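News > Local > Business and Technology
Search this site Enter keyword Go
Print this story
E-mail this story

Robot workshop opens its doors to Arnville residents

June 11, 2023

ARNVILLE - More people than expected turned out for the first open day at Sidonside, the robotics workshop on the second floor of the old Samonte building. The doors opened at 10 a.m. and the last group left shortly after 4 p.m. Staff at the front desk signed in 696 visitors. The company had printed 400 name tags and switched to masking tape a little after lunch.

Sidonside has been in Arnville since March of last year. It writes the software that tells robot arms how to pick up small objects and put them down again. Most of that work is done in simulation first, on a computer model of a work table with two arms, and only later on real machines.

Lăcrămioara Tănase, who runs the workshop, gave the main talk four times during the day. She showed the simulated table on a large screen and explained how her team sets up a task.

"We change the objects and where they sit, and then we run it again," Tănase said. "A can is one kind of problem. A die is a different one, since it is small and the fingers have to come down in the right place."

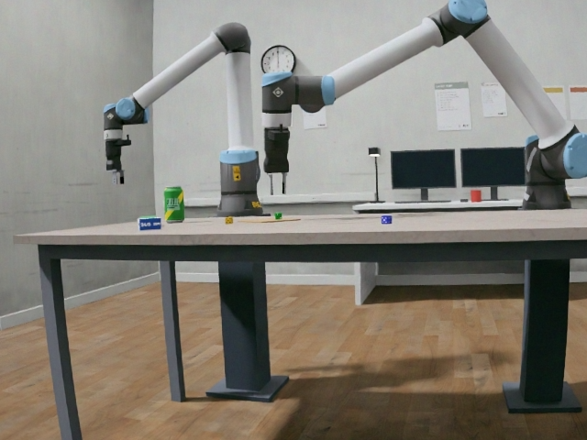 A single task may be run 2,000 times in simulation before anyone tries it on the real arms, Tănase said. The runs are done overnight, and in the morning the staff go through the ones that failed. A common failure is a gripper that closes a little too early and pushes the object away.

Visitors asked about jobs, cost and safety. One man wanted to know if the arms could sort screws. Tănase told him they could sort some sizes, but that the software was still slow at it. Another visitor asked why the company bothered to put a desk and a wall clock in a computer model. She said the software has to cope with a normal room behind the table, and a plain background makes the job too easy.

The real arms were in the next room, behind a waist-high barrier. Groups were let in for ten minutes at a time. The demonstration had one arm lift a foam block, pass it to the other and set it in a tray. It worked on most tries. During the 1 p.m. showing the block was dropped twice and the operator restarted the program.

Madhu Sachdeva, who teaches shop class at the high school, came with a group of juniors and seniors. Several of them stayed for a second talk.

"They see the finished videos online and think it's all done," Sachdeva said. "It was good for them to watch somebody fix it."

Sachdeva said she has asked the company about a short summer placement for two students. Tănase confirmed the request and said a decision would be made by the end of the month.

The open day was paid for in part by Bustenia, a packaging firm on the county road that plans to test Sidonside's software on one of its lines. A Bustenia manager said the test would cover light items only and that no staff changes were planned.

Parking was a problem for much of the morning. The Samonte lot holds about 50 cars, and drivers were sent to the lot behind the library.

Sidonside hopes to hold another open day in the fall. School groups that want to visit before then can call the front desk on weekday mornings.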